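Kinesthetic teaching and teleoperation

Kinesthetic teaching (or lead-through teaching, if you learned it on a factory floor like I did) is a way of showing a robot a task by taking hold of its arm and moving it yourself. Teleoperation gets lumped in with it, and I'm going to lump it in too, but there you stay back and steer with a second arm, a headset or a joystick. Either way the robot records what its joints did, and that recording is called a demonstration.

I like hand guiding for anything slow. You feel the weight of the arm, you feel it bump the table, and you learn fast which joints are stiff! The trouble is that your own hands and elbows end up in the camera's view, and a policy trained on those pictures may get oddly attached to your sleeves. Remote control keeps you out of the shot, but you lose most of the touch, so beginners tend to squeeze too hard.

Tasks

Most people start with one block and one container. Ours at Flakska was a cube and a basket, and I still think it's a great first task (cheap, quick to reset, and you can judge the result by eye).
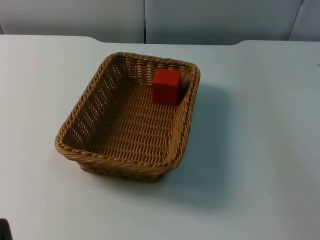
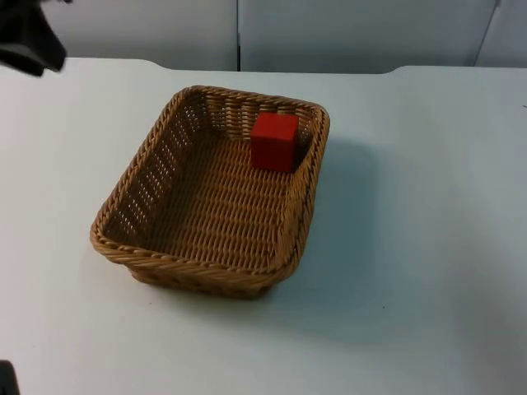 How many demonstrations do you need? It depends a lot on how much you vary the start. The Durnier set, which I helped clean up one November, has 1447 of them from 13 operators, and we threw out 286 for things like dropped grasps and long pauses. Pauses are sneaky. A person stops to think, the arm hangs there, and the trained robot learns to hang there too.

Replay and learning

The oldest use of a demonstration is plain replay, where the arm repeats the recorded motion exactly. That works fine as long as the parts never move. Behavior cloning goes further and trains a model to pick the next motion from what the cameras and joints report, so the block can start somewhere new. Small errors do pile up, though, and one common fix is to let the robot try, take over when it drifts, and add those corrections to the data (the Maes controller has a foot pedal for this, and I love it).

See also: leader-follower arms, motion retargeting, Birnier grip test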